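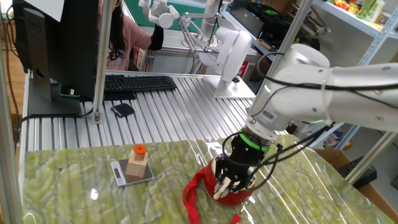
herside-loans: list for borrowing schools and branch libraries

Subject: Re: Mass and Measure kit, differences between recorded and stated weights
From: Prapai Tanasarn, Collections and Loans, Herside Learning Resources Service
To: herside-loans

Dear colleagues,

Thank you to the branches that replied to the query circulated earlier this month. The message is reproduced below for members who have joined the list since.

> To: herside-loans
> Subject: Mass and Measure kit, differences between recorded and stated weights
>
> Dear Collections and Loans,
>
> Our branch has had the Mass and Measure kit on loan for most of the term. In
> completing the return form we weighed each item against the card in the lid
> and found that two entries do not agree with our readings.
>
> The wooden block with the orange piece is shown on the card as 205 g. We
> obtained a lower figure on three attempts, and it was not the same figure
> each time. The red container is shown as a single weight, but the card does
> not say whether the strap is to be included. With the strap lying partly on
> the bench we could get almost any reading we liked.
>
> We would be grateful for advice on the following:
>
> 1. Is the block to be weighed with the orange piece in place?
> 2. Is the strap part of the container for the purposes of the card?
> 3. Does the Service require a particular surface under the scale? Ours was
> on a cork mat, to protect the desk.
> 4. What difference is acceptable before we must report an item as damaged
> or incomplete?
>
> We have held the kit back from the Midumov collection until we hear from you.
>
> Regards,
> Branch Resources Officer, Jendness Library

The points raised by Jendness are reasonable and the card in the lid is at fault on at least two of them. Collections and Loans has reviewed the wording and the procedure now used at the Sitthichai Annexe, and the notes that follow replace section 4 of the borrower's handbook until the next edition is issued. Branches holding a printed handbook are asked to insert a copy of this message at that section.

Surface and position of the scale

The scale should stand on a hard, flat surface with all of its feet in contact. A cork mat, a tablecloth, a folded towel or a carpeted floor will give a reading that drifts, and this is the most likely cause of the changing figures at Jendness. A laminated desk, a stone or tiled bench, or a smooth board laid on a firm table are all suitable. Where a board is used, press lightly on each corner before beginning. If it rocks, turn it or move it.

The Annexe now does its weighing on a polished green board with a marble pattern, in front of the slatted aluminium bench. It has proved satisfactory in all respects but one. The surface is glossy and throws back the overhead light, and at some positions the glare makes a small display tiresome to read. Staff should turn the scale until the display can be read squarely from where they are standing, and should not lean on the board in order to see it.

Keep the scale well clear of anything else being handled. Keyboards, pens, telephones and paperwork belong on a separate bench or at the back of the table. The scale is a small domestic one with a rectangular platform, and it takes very little for the corner of a clipboard to rest on it without being noticed.

Order of weighing

Switch the scale on with nothing on the platform and wait for zero. Confirm that the display is set to grams; more than one return form last year was completed in ounces. Set one item on the platform, centred, and let go of it completely. Wait until the figure has stopped changing, write it down, and then remove the item. Zero must show again before the next item is placed. If it does not, press the tare key and repeat the item just weighed.

Items waiting their turn should be kept to the other side of the board. The usual arrangement at the Annexe is scale to the left and waiting items to the right, but a left-handed member of staff may prefer the reverse and there is no objection to this. 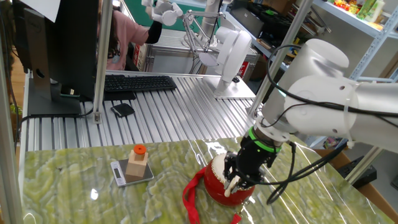
The block and the orange piece

The block is to be weighed standing upright with the orange piece fitted. The stated figure of 205 g is for the two together, and the card should have said so. The orange piece is catalogued as part of the block and does not have its own number. Borrowers should nevertheless check that it is present at return, as it is the part most often left in a classroom drawer.

The wood is unsealed and its weight will vary a little with the season. Kits that have spent January in a closed storeroom have come back lighter than they went out, and no action is needed in such cases. Please do not oil, varnish or wash the block. Pencil marks may be taken off with a soft eraser. Adhesive labels must not be applied to it, even temporarily.

The red container and its strap

The container and strap are one catalogued item. They are to be weighed together, with the strap gathered up and placed inside the container so that no part of it touches the board or hangs over the edge of the platform. When the strap trails across the bench, the bench carries part of its weight and the reading will be low. This accounts for the second difference reported by Jendness.

The strap should not be unclipped for weighing. It has been the practice in some branches to remove it and store it in the lid pocket, and several have become separated from their containers as a result. If the strap is twisted, straighten it by hand before coiling it. If the container is wanted for work with water or dry rice, the strap may be tied back with cotton tape, which must be removed before the kit is repacked.

The container is suitable for dry fill up to 500 g. Dry fill is not supplied and should not be returned with the kit. We would draw particular attention to this, following the discovery of lentils in the foam lining of two kits in November.

Acceptable difference

A difference of 15 g or less, in either direction, may be entered on the return form without comment. A greater difference should be weighed a second time on a different surface. If it persists, enter both readings and tick the box marked "Refer to Collections". It is not necessary to hold the kit back from collection. There is no charge to the borrower for a referred item unless it is afterwards found to be incomplete.

The total packed weight, including the case, lining, scale and card, is 1,820 g. This figure is printed on the Midumov consignment label and is used by the carrier for routing only. Borrowers do not need to check it, and a small domestic scale of the kind supplied should not be used to attempt it, as the case will overhang the platform on all sides.

Cleaning and repacking

Wipe the scale platform with a barely damp cloth and dry it at once. Do not use spray cleaner near the display. The container may be washed by hand in lukewarm water with the strap held clear, and must be left to dry overnight before it is packed. Kits sealed with a damp container develop a smell which is difficult to remove from the lining.

Items go back in the following order:

Scale, face up, in the shallow recess.
Block, lying on its side, with the orange piece towards the hinge.
Container, mouth upward, with the strap coiled inside it.
Card, in the lid pocket, printed side outward.

The batteries may be left in the scale for transport within the region. For loans travelling further, remove them and put them in the paper envelope provided.

Replacement cards

Corrected cards have been sent to print. The new card reads "block with orange piece" and "container with strap", and gives the acceptable difference at the foot. One will be forwarded to each branch holding a kit, and the old card may be discarded. Branches that would like the corrected text sooner may write the two amendments on the existing card in ink.

Jendness may release its kit to Midumov at the next scheduled collection. The return form already submitted will be accepted as it stands, and the officer concerned need not weigh the items again.

Two further queries, concerning the length of the loan period over the summer and the supply of a larger platform scale for secondary schools, fall outside this message. The first has been passed to Bookings, which will reply to the list directly. The second depends on next year's allocation, and no date can be given for a decision.

Questions on the notes above should be sent to the list and not to individual staff, so that the reply is available to all borrowers. Please keep the kit name in the subject line.

Yours faithfully,

Prapai Tanasarn
Collections and Loans
Herside Learning Resources Service
Sitthichai Annexe (counter open until 4.30 pm)

--
herside-loans is a moderated list for current borrowers. To leave the list, send a message with the word "unsubscribe" in the subject line from the address at which you receive it. Attachments are held for approval.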